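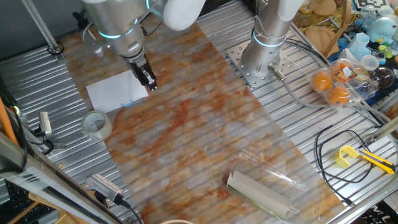

May 5, 2023. Packing bench, Prusden workshop. Entry by Jessie Carnegie, for the bench notebook and for Keerthana Kamath, who takes over the Waleo sample parcels.

The purpose of the session was to settle a standard method for wrapping small mixed goods before they are boxed. Work was done on the orange and white marble-patterned board, laid over the ribbed aluminum top. The wrapping sheet was white paper, set at a slight angle near one end of the board, with the roll of clear packing tape to its left. The yellow utility knife was kept on the aluminum, clear of the board. It should stay there, as a dropped blade will mark the printed surface.

Balls. The three orange balls travel in the transparent egg carton. The lid is to be taped on both long sides. Tape is not to cross the label on the lid. Alasdair MacKinnon asked whether a paper band would do in place of tape; not tried.

Tube. The cardboard tube with the greenish sheet goes in the clear clamshell, laid corner to corner. Isla Laing prefers a second layer of paper inside the clamshell. I have no objection, but it must be noted on the parcel slip.

Paper. Sheets are to be cut at 183 mm for the narrow parcels. Stock stands at one pack of 100, opened this morning. Jurgita Luik has been asked to reorder from Sarantis when 18 sheets remain.

Small toys and cups. Held over. The translucent cups should be nested and wrapped together, and the wooden disks wrapped separately with paper between them. The glass bowl requires its own box.

Outstanding:
Confirm box size with Waleo.
Replace the worn steel rule (second request; first made in December).
Write out the folding steps, 4 at most, and fix them to the wall by the bench.

Slips for the first parcels are in the front pocket of this notebook. J.C.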